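Packing and Unpacking: Boxes in the Workroom

The Huvby Centre for Materials Handling maintains a gallery of its working rooms and the packaging that passes through them. The present page concerns cardboard boxes and the small items kept in them between activities. It was compiled by Maribeth Enriquez, Collections and Stores Officer, and was last revised in August.

The Centre keeps 125 cartons in regular use across its stores. Most arrive with deliveries and are retained for as long as their bases remain sound. Cartons are inspected when they are returned to the shelves, and those with split corners are flattened and sent for recycling. Packing inserts are kept with the box in which they arrived — a rule introduced after the move from the Plilter building, when a good number of inserts were separated from their boxes and could not be matched again.

Packed boxes are limited to 25 kilograms. Heavier loads are divided between two boxes before they leave the room.

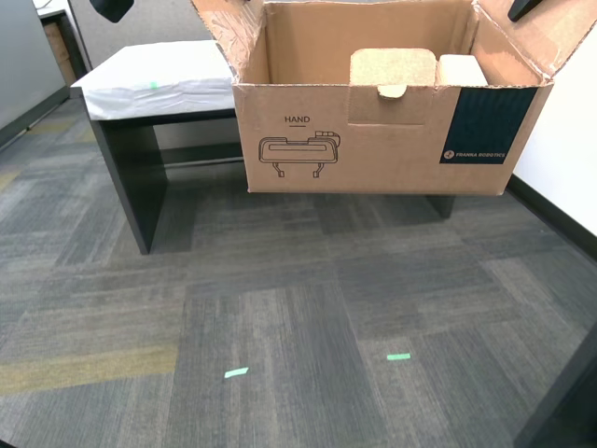

How long is an empty carton kept if no department has asked for it?
Unclaimed cartons are held for 90 days in the lower store, after which they are released for general use or recycled.

Delivery cartons often show wear at the flaps first. Clear packing tape along a flap edge will extend its life, although tape that has wrinkled or lifted should be replaced before the box is closed again. Printed cartons are stored with the printed face outwards, so that the contents can be identified from the aisle.

The second part of the gallery turns to plain cartons, which are used for loose items of mixed shape and weight. Samples of timber, stone and similar materials are placed in them directly when they are to be handled again within the same session. For longer storage each item is wrapped separately and entered in the Prollex register, together with the shelf number and the name of the member of staff responsible.

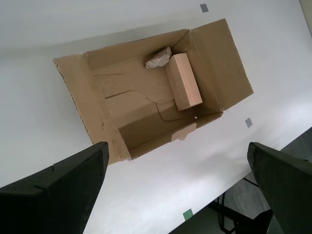

Block of pale wood and a rough grey-beige rock in a plain cardboard box, flaps open.

Items of unequal hardness should not travel together without padding. Stone will mark softwood readily, and grit left in the folds of a base can scratch whatever is packed next. Staff are asked to empty and brush out each carton before it goes back to the store.

Departments wishing to borrow cartons may request up to 40 at a time from the stores desk in the Sebastian Wing. Requests received before noon are normally made ready the same afternoon.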